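Zumcombe gripper trial: big claims, thin evidence

Zumcombe has published the first results from its comparison of two-fingered grippers, and the headline number is a flattering one. Of 3,907 attempts with everyday household items, the firm says 2,361 ended as intended. It calls this "a strong base for home use". Buyers may feel less sure about a machine that fails with the shopping more than a third of the time.

The tests, run in January, set the new Nulard gripper against the older Jenis model on the same pair of arms, with the same controller. Paper bags were among the harder items, as they crease and shift when pressed from two sides.

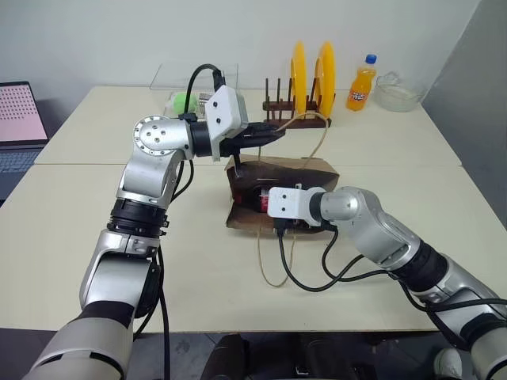 Two arms at work on a brown paper bag with a red can inside.

Nulard came out ahead on bags, but only 191 of the attempts involved one, and Zumcombe has not said how many of those went to each gripper. Nor has it said how often a person stepped in to reset the table - a detail that matters a good deal if the aim is a robot left to get on with things.

Chaudhary, which supplies the controller, says a software update will improve grip on soft packaging. It made much the same promise before the last round of tests.

A further 3 months of trials are planned. Zumcombe says it will release the full figures when they end, but has not set a price for either gripper.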